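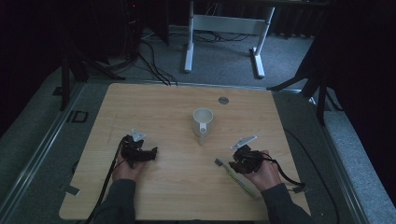 Unit 4. Toothbrush and cup: storage at the washbasin

Scope

These notes cover the storage of one manual toothbrush in one handled plastic cup. Powered brushes and wall holders are treated in Unit 5. Students should bring the Grastau supply list to the session.

4.1 Terms

Head: the part carrying the bristles.
Neck: the narrow section between head and handle.
Foot: the free end of the handle.
Rim: the upper edge of the cup.
Lean: the angle between the brush and the vertical when the foot rests on the base of the cup.

4.2 Orientation

The brush is stored foot down, head up. Water left in the bristles then drains along the neck and collects at the foot. A brush left lying on a counter drains poorly on its lower side and picks up whatever is on the surface. Storage with the head down is not acceptable in a solid cup.

4.3 Stability

A light cup tips when the weight of the brush falls too far outside the base. Lean depends on the inside width of the cup and the height of the rim. A wide, low cup gives a large lean; a narrow, tall one gives a small lean. With a handled cup, rest the neck or handle of the brush on the side opposite the cup handle, so that the cup can be picked up without touching the brush.

Tall brushes in short cups are the usual cause of tipping. In the Didthorpe exercise, 525 placements were logged and some 2 percent ended with the cup on its side.

4.4 Procedure

Empty the cup and wipe the inside.
Rinse the brush and shake off the water over the basin.
Turn the cup handle toward the user.
Hold the brush by the upper part of the handle. Do not touch the bristles.
Lower the foot to the base, then let the brush come to rest against the rim.
Release and check that the cup stands flat.

4.5 Cleaning interval

Residue forms a ring at the base of the cup. Wash with warm water and dish soap, rinse, and dry upside down. The Jomumholm checklist (form 1038) has a line for this; initial it each time.

Reading for next session: Bednárik handout, sections on drainage and cup shape.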